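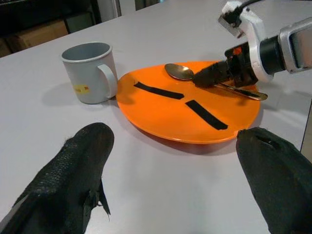
Orange plate with black tape, gold-toned spoon on top.

Tendari Youth Athletics: progress report to the Wirkico fund, October 2024

Quick one, fuller figures to follow with the accounts.

Grant recieved in April, 3000 in total. Spent so far: hall hire, shin pads, first aid kits, entry fees for the Surkow cup. Coach travel still to come out. No overspend. Receipts scanned, will send seperately.

Squads. Girls' netball now has 12 regular players, up on last season. Boys' football steady. Cross-country slow to get going, partly the clash with choir practice, which has now been moved. 30 pupils signed up across the three sports. Attendance good in the first half of term, weaker after that, usual coughs and colds. 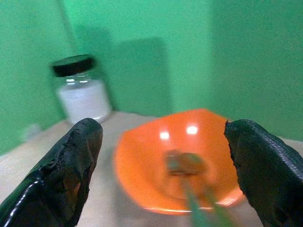 Orange bowl on the pale tabletop.

Fixtures. Netball won 2 and drew the rest. Football lost at Tlapale, heavy pitch, late goal, but the conduct of the team was praised by the home side and that matters to us. Prayer before each match as agreed, players take turns to lead. Parents asking if away games could start earlier. Looking into it, depends on the minibus.

Coaching. Two staff have finished the safeguarding course, one more booked. Still short of a netball umpire. Have asked at Surkow, no answer yet.
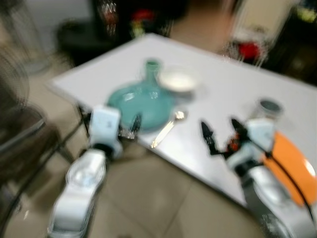 White table, vase on it.

Problems. Changing room showers out again. Netball posts rusty at the base, safe for now but need replacing before spring. Kit wash taking too long between matches, second set of bibs would sort it.

Next. Tlapale return match, end of term service with the teams reading, trials for the spring squad. We would like to move what is left in the hall hire line over to the posts, please let us know if Wirkico is happy with that.

Sports office, Tendari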